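Workshop notebook, Flerasdale bench
May 30, 2024
Posted by: Urquhart

Second day with the Drondex trial kit and I've got a bit further than yesterday, so I'm writing it up while it's still in my head. For anyone who hasn't been following, this is the two-finger parallel gripper with the clip-on wrist plate and their own picking software (they call the software Trukunex, and the sales sheet calls the whole bundle that too, which got me muddled on the phone). We have it on loan until October and then it either goes back in its box or we find £3,379 for it.

Mounting was easy. Four bolts, one cable, and the plate sat flat on our arm first go, which is more than I can say for the last one! The cable is too short though. It reaches the controller if the arm stays in the front half of its travel, and as soon as you swing round behind the bench it goes tight and starts tugging at the plug. I've asked for a longer one. For now I've set a soft limit on the base joint, so please don't take it off without telling me.

Software next. It wanted an update before it would do anything, then it wanted a login, then it forgot the login. Once past all that I rather like it. You drag a box round the pick area, tell it where the drop is, and it has a go. Jaw force is a slider with no units on it (why?) and I've been leaving it a touch below the middle. Cartons, tubs of screws and the foam blocks were all fine. Ran roughly 300 picks on the cartons over the afternoon and only had to step in when one had tipped on its side.
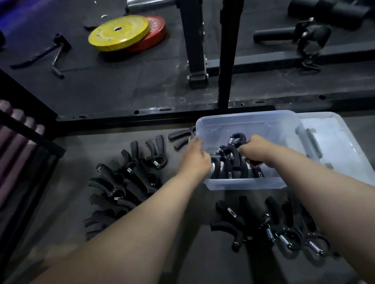
What I most want out of the trial is an answer on tangly stock, the sort of thing that never comes out of a box one at a time. Cartons are no test at all, any kit on the market can shift cartons. Sprung hand grippers are about as nasty as I can think of: two curved handles, a coil spring in between, all of it black apart from the silver spring and the little counter window, and every handle ready to hook through its neighbour. In a heap inside a clear bin they're a right knot, and even with two hands in there you're gripping the whole pile at once. Laid side by side on the floor they're a different job altogether, with a bit of handle you could get a jaw round. So my plan is to start with the easy version, single items in a row, and only then go to the part-filled bin.

Things I'm expecting to bite us. Black items on a black mat, for one, so I want to try a pale sheet under them before blaming the camera. Clear plastic is another, as Drondex's own notes say to use a solid-coloured tote and I'd like to know how much that matters. And the foam on the handles will squash, so the slider will need moving and the "got it" signal may well lie to us. It did with the foam blocks until I shortened the jaw travel.

Also there's no shake-off move in the menu. If it lifts two together there's nothing built in to drop one and go again. The support desk says you can script it, and sent me a page of example code that's for the previous version. Have written back.

To do: longer cable, pale sheet, solid tote, save the carton settings under a sensible name (they're currently called "test test new"). Spare jaw pads are in the drawer under the vice, still in the bag.

Recent entries
Drondex kit: unboxing and first power-up
Re-taping the floor round the arm
Vacuum cups, which ones to bin
Flerasdale bench: compressor noise again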